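Kavine Folding Evenings: Frequently Asked Questions

Do I need to bring my own laundry?
Yes. Clean, please. We had the other kind in May and the windows were open until closing.

Is there a method?
There are several, and Rocío Chambi will defend hers to the death. For thick cloth, smooth it flat, pinch a fold, lift, and lay it over without dragging the rest along. Thin cotton forgives almost anything. 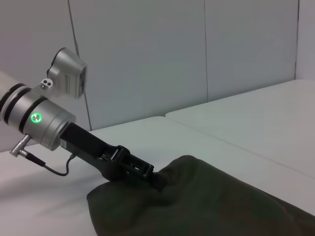

Why are the tables white?
Dark things show up well on them, and so does every bit of fluff you brought in with you. There's a brush by the door.

Can I do fitted sheets?
You can try. We allow 30 minutes per sheet, after which it gets rolled into a ball like everyone else's.

What does it cost?
£5, tea included. Biscuits depend on who got there first.

Will you iron my shirts?
No.

Who do I write to about a missing sock?
Thilini Liyanage keeps the box. Bring the other one as proof.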